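The Clekia slip, known in the earliest paperwork as the "phantom grip" fault, was a recurring failure in the towel-folding software developed under the Plilow project. A machine affected by it would take hold of a fold of cloth, lose it, and then carry out the remainder of the job with great care and no towel. The fault did no lasting damage to anything except the delivery schedule, but it is often cited in discussions of how machines that handle cloth decide whether they are holding any.

Background

Plilow was set up to teach a two-armed machine to fold household linen from recordings of people doing the same thing with hand-held grippers. The software was written by Rovumex and the first customer was Clekia, a linen hire firm with a great many towels and a limited supply of people who wished to fold them. The initial training set, named Bạch after the Vietnamese word for white, held 900 recorded folds. The name was chosen before anyone had settled what colour the towels would be.

Cloth is an awkward thing for a machine to hold. A box is either between the fingers or on the floor, whereas a towel can be pinched by its surface fuzz, by a single layer or by a proper fold, and all three look much alike from above. The Plilow software judged a grip by how far the fingers had closed. Fingers that stopped short of fully shut were taken to have something between them.

The fault

On 17 Feb 2022, during acceptance trials at Clekia, the machine reported 85 successful folds in a session that had produced a good deal fewer folded towels. The log showed no errors. The machine had pinched, lifted, crossed its arms, lowered them and signed off each item as complete, while several of the towels remained more or less where they had been put.

The first explanation offered was wear in the finger joints, and the joints were duly replaced. The second was static, and a humidifier was bought. The humidifier was by most accounts very pleasant to work beside and made no difference.

The cause was found by Tímea Szekeres, whose report runs to 6 pages, two of them devoted to the humidifier. Thick pile, she found, could hold the fingertips slightly apart even when they had caught nothing but fluff. The software read the gap as a firm grip. When the arm rose, the fluff let go, the fingers closed the last small distance, and the program, having already ticked that box, did not look again.

Recording work

The remedy depended on fresh recordings, in which the moment of pinching was given more attention than the tidy result.

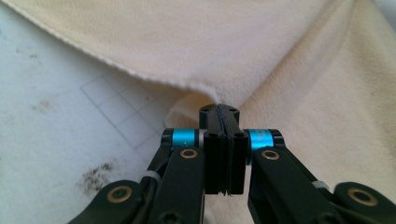
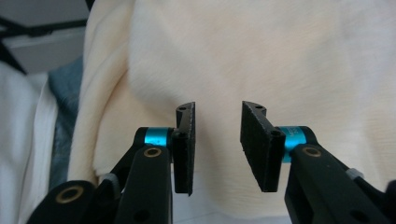

Fingers at the fabric, and fingers open above it. The wider view has both grippers at the towel:
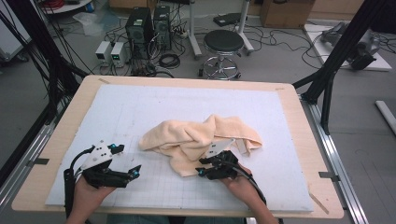
Clekia's floor staff had by then formed views of their own, and one of them, entered in the trial log without a name, was that the machine ought to be made to check its hands after lifting as well as before, as any child carrying a plate is told to do, and that a person who folded thin air all afternoon would have been spoken to by lunchtime. The entry was marked "noted" and left alone for 5 days, after which substantially the same proposal appeared in the Rovumex change list under the title "post-lift grasp verification".

Correction

The revised software checked the finger gap twice, once on closing and again after a short lift. If the gap had shrunk, the machine put its arms back down and tried for a deeper fold. After a set number of failed attempts it stopped and asked for help, a habit that was unpopular at first with those it asked.

A side effect was found before the end of February. The new version sometimes distrusted perfectly good grips on thin cloth, and would pick up and put down the same pillowcase until someone took it away. This was treated by adding a separate setting for thin items, which has to be chosen by hand and is regularly forgotten.

Safety aspects

No injuries were recorded. The safety review nonetheless objected to one feature of the original fault, namely that staff seeing an unfolded towel tended to reach in and straighten it while the machine still believed itself to be busy. A light curtain was added to the front of the work area. It halts the arms whenever a hand crosses it, and also whenever a towel is thrown through it.

Terminology

The phrase "to do a Clekia" was for a time used within Rovumex to mean completing a task in every respect but the material one. Clekia asked for it to be dropped from written documents, and "phantom grip" was withdrawn in the same revision on the grounds that it alarmed visitors. "Slip" was agreed as a compromise, though strictly speaking the towel in many cases had never been held firmly enough to slip.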